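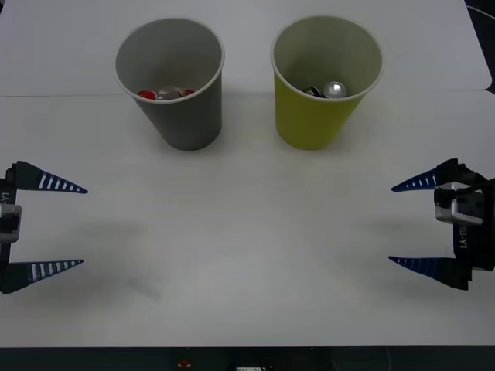 The pair of grippers at the Takard workshop, with the gray and yellow-green paper cups used for sorting practice.

Two-armed robot takes shape at shared workshop

26 May 2025

Anyone who has dropped in at the Takard shared workshop on a weeknight this spring will have noticed that the big white table at the back is spoken for. It belongs, for now at least, to Selma Gashi and Caradog Pritchard, who have been working there since February on getting a two-armed robot to sort small odds and ends into paper cups – the kind of stuff that piles up on every workbench in town and that none of us ever quite gets around to putting away.

The fingers have taken up most of their time. They are long, dark blue and tapered to a point, with white slots down their length, and Gashi says she drew the shape again and again before she was happy with it. "I wanted something that could reach down into a cup without knocking it over," she said, "and I have knocked over a great many cups."

Pritchard, who looks after the software, keeps a notebook of every practice run and was pleased to report that they have now logged 141 of them. Shiny metal things still give the arms trouble, he said, and crumpled ones can go either way.

The two have spent nearly $3820 on parts and table time, most of it their own savings, and they plan to share the finger drawings with other members once the last changes are made. The workshop will open its doors for an evening showing next month, with room for 40 visitors. Names can be left at the front desk, and children are very welcome – there will be cookies.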